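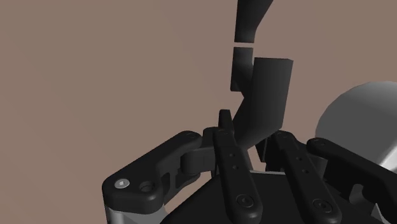
Lenwood Water District
Operations Subcommittee: Minutes
Tue 23 May, District Office, Lower Meeting Room

Present: F. Pereyra (chair), D. Kavanagh (network engineer), representatives for Govarier and Drarnik zones
Apologies: Finance officer

1. Previous minutes
Approved with one correction. Under item 4, "inlet valve" should read "outlet valve."

2. Drarnik main, pressure complaints
D. Kavanagh reported on low pressure at the upper end of Drarnik Road. Loggers were fitted at 6 hydrants for 7 days. Pressure fell each morning between the school and the reservoir junction, and recovered by mid-morning. Night flow was normal, so a large leak is considered unlikely. A partly closed gate valve at the junction is the first thing to check. The valve is shown as fully open on the network drawing, but the drawing predates the last round of repairs.
Action: DK to have the valve exercised and the number of turns recorded.

3. Meter replacement, Govarier zone
155 meters replaced to date out of 982. Progress is behind schedule. The main delay is access to meters set inside basements. Second notices have been mailed. The zone representative asked that evening appointments be offered. Agreed, subject to overtime rates.
Old meters are to be kept until the first bill on the new meter has been issued, in case a reading is disputed.
Action: DK to revise the schedule and circulate it.

4. Lemaire pump station
Pump 2 remains out of service with a worn shaft seal. Pump 1 is carrying the full load and has no standby. The supplier quotes delivery of the seal kit in August. F. Pereyra asked whether a rebuilt unit could be leased in the meantime. Cost not known.
The station log has gaps on weekends. Operators are reminded to enter run hours at every visit.
Action: FP to request a lease price. DK to check whether the seal from the retired Govarier pump fits.

5. Flushing program
Dead-end mains to be flushed in the order listed in the annual plan. Notices to go out two days ahead. No objections.

6. Other business
The Drarnik representative asked for larger print on the zone maps. Noted.

Meeting closed at 8:40 p.m. Next meeting to be set once the valve results are in.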